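Bookbinding bench notes, May
Last updated: May, 4:40 pm

Oltard paste, batch 3. Mixed 40 g wheat starch to 13 parts water, cooked until translucent, sieved twice. Slightly thin for spine linings, fine for tissue repairs.

Thread: the Vetari linen frays at the fourth station. Waxed it again and resewed the test block. Tension still uneven at the tail. Marcus Kincaid wants silk tried on the side-sewn models.

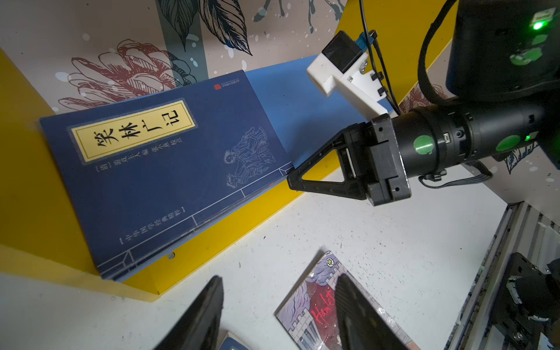 Press left at low pressure overnight. Check the squareness before trimming. Reorder 3000 m linen from Mavska, finer gauge.

Contact: M. Kincaid, Quintanilla Bindery | © Quintanilla | Back to top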